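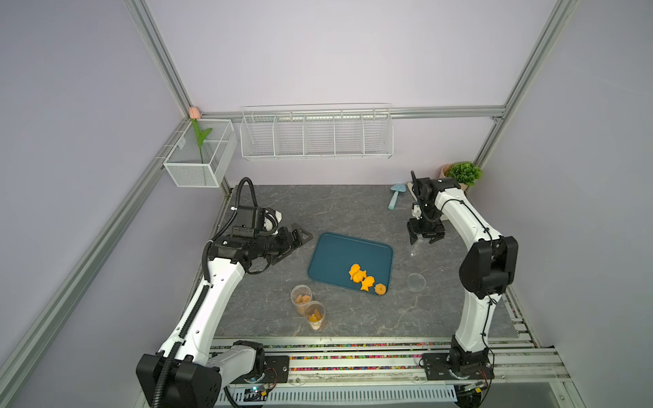
Snack table, teal tray and clear cups, 28/04/2023

Perkby room 39, snack table check
Checked by: Asanka Munasinghe

Tabletop clear of cracks and chips: OK
Tray rim smooth, corners sound: OK
Cups free of splits: see comment
Spatula stored with utensils: No
Plant away from food: OK, back corner

Comments
One cup on its side to the right of the tray. Stand it up or take it away. Orange pieces on the tray to go in a lidded tub when the table is not in use. Light blue spatula left near the back, return to drawer. Cups not yet checked for splits, N. Navaratnam to do before the next session.

Next check: June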